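Household Chore Operators Wanted - Skultora Home Robotics Trial

Can a machine tidy a bedroom yet? Sort of! Sometimes! We're the chores team at Skultora, and we spend our working hours in a furnished apartment teaching a two-armed robot to deal with the stuff people leave lying around. We're looking for operators to join us from June, and you don't need a technical background (one of our best people used to clean vacation rentals).

Most days you'd start at the bed. Books, little containers and drinks end up there in every home we've ever visited, and clearing them off is a great test of two arms working together. 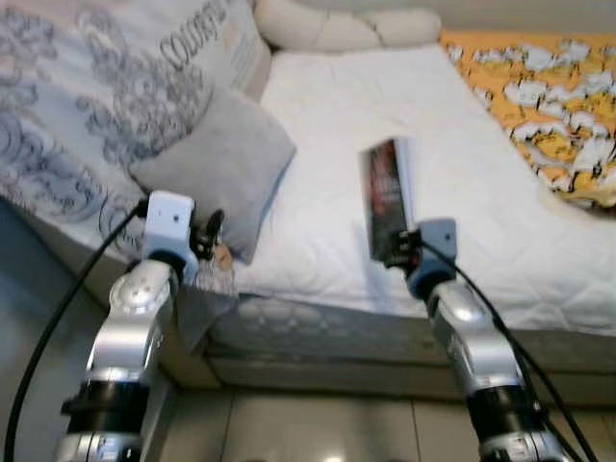

What you'd be doing

You'll guide the arms through a chore by hand control, then let the robot try it alone and write down where it got stuck. A shift covers 10 short chores, with plenty of breaks. Bottles get a lot of our attention. A squashy plastic one changes shape when you grip it, and a Tropicana Twister bottle with a crinkled body asks for a different touch than a nice stiff box.
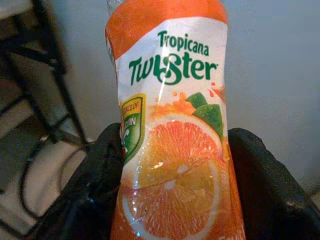

You'll learn to feel your way through that in the first week or two, and we pair every new operator with someone who has done at least 200 hours. Expect to repeat yourself a lot. If you like getting a small thing right on the ninth try, you'll love it.

Soft bedding is still the hard part. A paperback on a rumpled sheet has folds all around it, and fingers that do fine on a tabletop can bunch up the cloth.
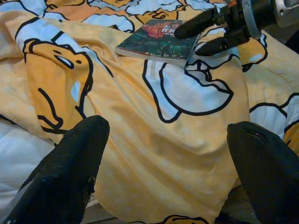

So no, we don't think machines are ready to take over the housework - but we'd like to find out how close they are, and we want people who will tell us plainly when a run was bad.

Hours and how to apply

24 hours a week, paid training, day shifts only. Send a short note about yourself and the chore you'd hand over first to Conceição Moreira, operator lead.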